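Kakside door set, notebook, Wednesday

Started at 10 with the double doors in the simulated apartment. The task is the same as in the Pelgate set: drive up, get a hand on a knob, open the door far enough for the base to pass. Teleop with the Genico controllers, wrist and head views saved with the joint states.

Changed the start pose before the first take. The old one put the base square to the doors every time, and the policy learned to expect that. Now the heading is drawn at random and the seed is written into the episode header. 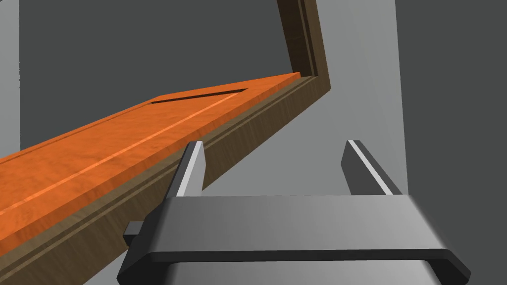
Left the grip threshold alone. The fingers still slip on the round knobs if you close early, so wait until the palm is nearly touching. Slipped takes are kept if the operator recovers within the same episode, and tagged "retry".

Got 23 episodes before lunch. Threw out the ones where the base bumped the frame hard enough to make the solver jump. Seed 2084 does it every time, so I took that seed off the list. 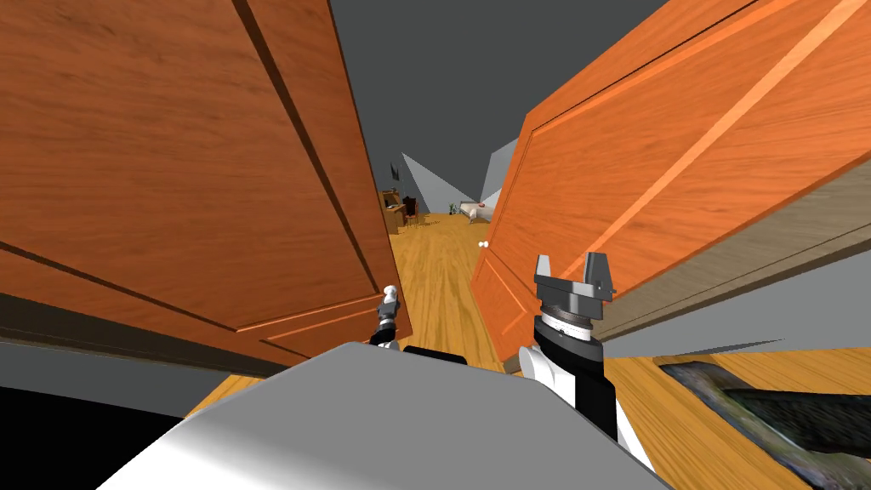
Head view, both doors ajar, right gripper near the knob.

The wrist views are the weak part. For long stretches they hold only door panel and wall, with no knob anywhere, and I doubt the model gets much from them during the approach. I would still record them, as dropping a stream later is easy.
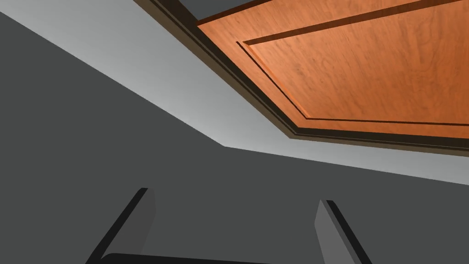 Abdel Rahman would sooner mask the wrist streams until the hand is close to the door, and asked for one training run each way before we collect any more.

Fine by me. Both runs can use the same split, with 13 episodes held out. I'll queue them tonight and leave the collection settings as they are until the results are in.
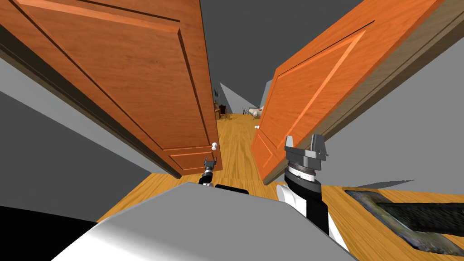 Head view again, right gripper open in front of the right door.

To do: fix the timestamp offset between the left and right wrist streams, rename the "retry" tag so it matches the Pelgate files, copy the seed list to the shared drive.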